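Choosing a Hand for Household Work: A Conversation with Yetunde Chukwu

Interview by Branwen Probert
21 December 2023

Yetunde Chukwu leads the manipulation evaluation group at Jorkulgate, where her team has spent the autumn comparing end effectors for two-armed service robots. The group tests with ordinary bedding, clothing and baskets in a furnished bedroom. She spoke with us about the methods behind the comparison, the place of camera position in the results, and the limits of what the team is prepared to claim.

The Purpose of the Comparison

Ms. Chukwu began with the question of scope. The group was asked to advise on a single hand for laundry and bed-making tasks, to be fitted to an arm that had already been selected. "The arm was settled in July," she said. "Our instructions were to leave it alone and to change only what is mounted at the wrist, together with the controller settings that go with it."

Two designs reached the final round. The first, supplied by Plivance, is a multi-fingered hand. The second was developed internally under the project name Rukuveck and underwent several changes of fingertip before it was accepted for testing. Each was given 200 attempts on the same set of garments and towels, under the same operator schedule.

"Fabric is a severe test," Ms. Chukwu said. "A rigid object stays where the model says it is. A T-shirt changes shape the moment it is lifted, and the second hand has to find an edge that was not there a moment ago." 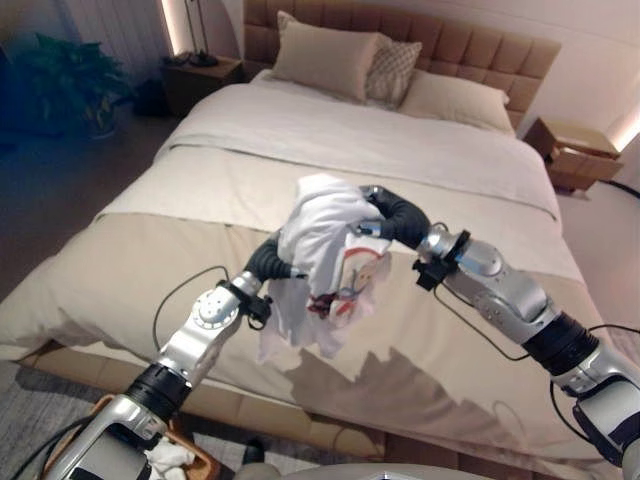

She explained that the team scores a two-handed lift in separate stages. A grasp is recorded when the fabric leaves the surface. A hold is recorded when it stays up for the required interval. The most demanding stage is the transfer of a corner or hem from one side to the other, and it is there that the two candidates differed most. In the final series, the Rukuveck design completed 43 more transfers than the Plivance hand. The Plivance hand was the stronger of the two on thick towels, where its wider contact area gave a steadier grip.

"We would not describe either result as a surprise," she said. "What we had not expected was how much the operators' preferences would vary. Nestor Aquino favored one hand throughout. Rowena Yap changed her mind twice – and her reasons were good on both occasions."

Cameras and Controllers

The conversation then turned to sensing. The group relies chiefly on a camera at head height, looking down over the arms. Ms. Chukwu acknowledged the weakness of this arrangement. When both hands are raised, they can hide the part of the cloth that matters most. The team tried wrist cameras for part of the program and found them useful close to the fabric, although the additional cabling had to be rerouted before the arms could move through their full range.

Controller tuning was assigned to Maarten Van Loon, who tested each hand at three levels of grip force. The lowest setting let towels slip. The highest held them reliably but left the operators with little sense of when a second layer had been caught. The middle setting was adopted for all scored attempts, a decision Ms. Chukwu described as a compromise. "I would have preferred to tune for each item," she said. "A customer will not do that, so we did not."

The group recorded 1878 attempts in total, including practice and those later excluded. More than 60 were set aside on account of a calibration fault that affected one arm. The excluded attempts remain in the project archive with a note of the reason, and Mr. Van Loon has prepared a separate account of the fault for the arm's supplier.

Asked whether work at floor level had changed the ranking, Ms. Chukwu said that it had narrowed the gap. Reaching down into a basket requires the fingers to close on cloth they have partly covered, with the rim limiting the angle of the wrist. The operators found this slower than work on the mattress with either hand.
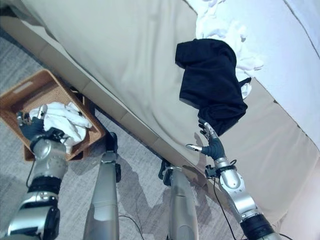

Recommendation and Next Steps

The group's report recommends the Rukuveck design for the first installation at the Niazi residence, subject to a further study of fingertip wear. The Plivance hand will be kept as the reference for towel handling, and Ms. Yap will oversee a second round using heavier bedding.

Ms. Chukwu was careful to limit the finding. "We compared two hands on one arm, in one room, with one collection of laundry," she said. "I am confident in the ranking under those conditions. A different arm would require the work to be repeated, and we have asked for the time to do so."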